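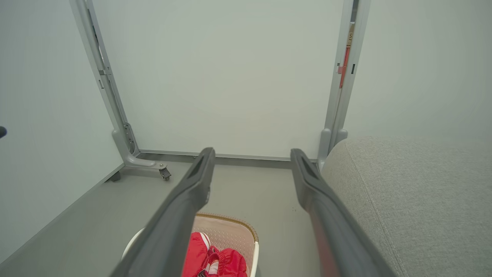

Page last changed: December, by Dindo Ambrosio

Ticket 848
Product: Kamus front-loading washing machine
Site: ground-floor flat, Gencombe
Reported by: Anoma Selvanayagam
Handled by: Dindo Ambrosio, Ranasinghe Appliance Support
Status: closed, see last entry

Fault as reported
Machine fills and washes as normal, then stops before the final spin with water still in the drum. Door stays locked. The display shows the drain symbol and the time remaining sticks at 18 minutes. Turning the machine off at the wall and back on lets the drain start again, sometimes. It happens on mixed loads and on small ones. No fault on the empty drum-clean programme.

First reply (Dindo Ambrosio)
Please turn the machine off, let the water cool and open the flap at the bottom right. Put a shallow tray under the small hose, pull the plug from the hose and let the water out. When it has stopped, unscrew the filter and clean it under the tap. Look into the hole with a torch and check that the little wheel at the back turns. It moves in jerks, so don't worry about that. Put everything back, tighten the filter by hand and run a rinse and spin.

Customer reply (Anoma Selvanayagam)
Filter done. There was a hair grip in it, some grey fluff and a coin. The wheel turns. Rinse and spin with nothing in it went through. I then did a proper wash with towels and it stopped in the same place as before. I wrung the towels out over the bath. The floor by the machine is dry, so I don't think it is leaking.

Second reply (Dindo Ambrosio)
Thank you. Next thing is the drain hose. Pull the machine forward far enough to see the whole length of it and look for a kink, mostly where it comes out of the cabinet and where it goes over the edge of the worktop panel. Could you also say how the far end is fixed? Standpipe, or a spigot under the sink?

Customer reply
Spigot under the sink. No kink that I can see. When the machine is trying to drain I can hear gurgling in the sink and a bit of water comes up round the plug, then goes away again. I did not mention it before as I thought it was a sink problem.

Third reply (Dindo Ambrosio)
That is useful. Water coming up in the sink means the machine is pumping but the waste pipe can't take it fast enough. The machine gives up when the level in the drum has not dropped in time. Before we book an engineer, please try this test:

Take the drain hose off the spigot and hang it in a large bucket. Someone needs to stay with it. Select rinse and spin with a light load, and pause the programme when the bucket is getting full. Empty it and carry on. If the machine gets to the end, the pump is fine.

Customer reply
Test done 3 times with a light load, nothing heavier than a jacket. It reached the end each time and spun properly. Drained a lot faster into the bucket than I expected. Put the hose back on the spigot, ran the same programme and it stopped again. So it is the pipe. Is this still something you deal with?

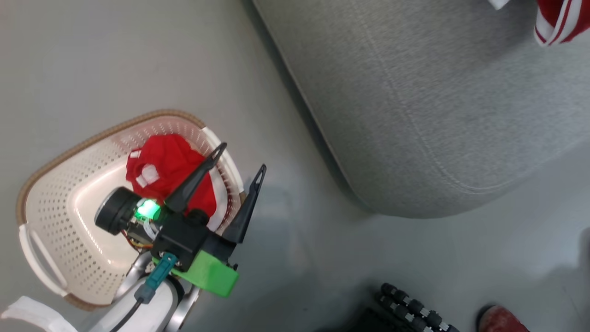 Percy Paucar: I had the same thing with a Kamus in Fidstead and it was the spigot. When a new sink trap is fitted, there is a blanking piece inside the spigot which has to be cut out before the washing machine hose goes on. Mine had been cut, but only a small hole in the middle, and fluff had built up on what was left. Undo the clip, take the hose off and look in with a torch. If you can see a ring of plastic with a hole smaller than the hose, that needs to come out.

Reply (Dindo Ambrosio)
Agree with the above. Please check it, and have a bowl under the trap when you do. Waste pipes are outside the warranty, but I will leave the ticket open until you know.

Customer reply
It was partly that. The hole was about 16 mm across with a ragged edge and a plug of fluff behind it. My neighbour Rawiri Tawhiri cut it out with a sharp knife. We also took the trap off and cleaned it, which was not pleasant. The gurgling has nearly gone. A full cotton wash with the towels has now finished without stopping, and so has a second one with bedding.

One more question. The clothes smell a bit stale from sitting in the water. Do I need to run a cleaner through it?

Reply (Dindo Ambrosio)
No need for a special cleaner. Run the drum-clean programme empty on its hottest setting, wipe the rubber door seal – the fold at the bottom holds the most – and leave the door and drawer open for a few hours. Wash the stale items again on their usual programme. If the sink starts to gurgle again, clean the trap before doing anything to the machine.

Internal note (Asanka Howlader)
Bucket test to be moved up the script for drain faults. It should come straight after the filter and before the customer is asked to pull the machine out. Spigot check added to the same page, with thanks to Percy Paucar. No parts sent, no visit booked.

Closed. Customer confirmed by email that the machine is draining normally.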